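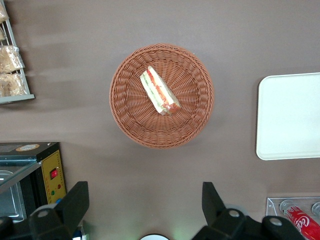 A sandwich wedge in a round wicker basket.

Deseo: which episode order is correct for season 2?

Posted by Kristýna Štěpánek, 2026-09-11

I am rewatching Deseo from the start. The disc set and the streaming version disagree on season 2. On disc, the Zidar two-parter comes before the station episode. On streaming it comes after, and Captain Sýkora already has the scar in the station episode, which he gets in part two of Zidar. The episode guide I use lists 16 episodes for the season in the streaming order. Which order did the writers intend? Also, is the 72-minute cut of the finale worth finding, or is it the same material with longer titles?

Matúš Halás
Disc order. The streaming order follows the original broadcast, which was changed when the station episode was held back until November. Production codes are in the end credits, bottom left, last card. Sort by those and the scar is consistent. One exception: the Jindier episode has a late code but was written as the third story. It was filmed out of sequence and the dialogue assumes the crew has not met the Archivist yet. Watch it third.

The long finale has new material. The hearing runs longer and there is a second conversation between Sýkora and the Archivist before the vote. The effects shots are the same in both cuts. Check the run time before you buy, as the box for the short version uses the same artwork.

Nestor Malabanan
any order is fine, they're mostly standalone. I skipped season 2 the first time and followed season 3 with no trouble

Emília Baláž
Matúš is right about the codes, but the credits on streaming are cropped and the last card is hard to read. Use the discs for that. I would leave Jindier where the disc puts it. Placing it third separates the two halves of the mutiny story, and the Archivist line can be read either way.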